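Chapter 4
Wrappers, Fillings and the Steamer

I learned to make dumplings at a kitchen table in Kundham, in December, with the windows fogged up and my sleeves pushed past my elbows. My first batch split open. My second batch stuck to the bottom of the steamer so badly that I had to scrape it out with a spoon (and yes, I ate the scrapings). So if you come to this chapter a little nervous, good – you're in the same spot I was, and you'll be fine!

We spent Chapter 3 on flour and water, and you should have a ball of dough that has rested under a damp towel. If it still feels tight when you press it, give it another 15 minutes. Mine always wants longer in winter.

In this chapter we're going to look at what happens when that dough gets thin. A wrapper has to do a strange job. It has to stretch around a filling, hold a seam, and then sit in hot steam without tearing. Wheat starch gives you the see-through kind, where you can just make out what's inside. Regular wheat flour gives you the solid, creamy kind that takes a pleat so nicely and lets you pinch a little knob on top if you're feeling fancy. I love them both, and I like to serve the two side by side in one bamboo steamer, on a cloth liner, with a plate of pink ones next to it for whoever got to the table first.
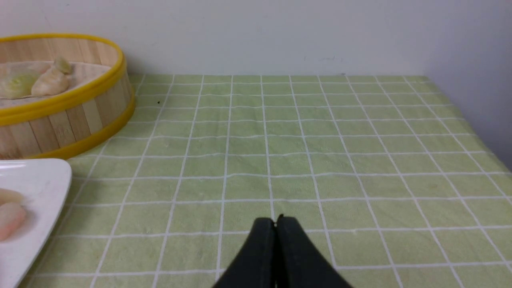

Hok-lam Lo thinks I fuss too much over color and not nearly enough over the liner. Cloth has to be wrung out hard, he told me, or the bottoms go gummy before the tops are done, and he would take a plain dumpling with a dry bottom over a pretty one any day. He's right about the wringing. I twist mine over the sink until my hands complain.

Color is still fun, though, and it's easy. Beet juice will turn dough pink, and spinach water will turn it green. Swap it in for part of the water and go slowly, a spoonful at a time, so the dough doesn't get sloppy on you.

Before you start, clear some table space and get these ready:

Your rested dough
A small rolling pin
A bowl of filling, chilled
A steamer with a lid
A cloth liner, wet and wrung out

We'll roll first, in Section 4.1, then fill and fold in Section 4.2. Steaming gets its own section after that. Read the part on sealing edges before you touch the filling – greasy fingers and seams do not get along.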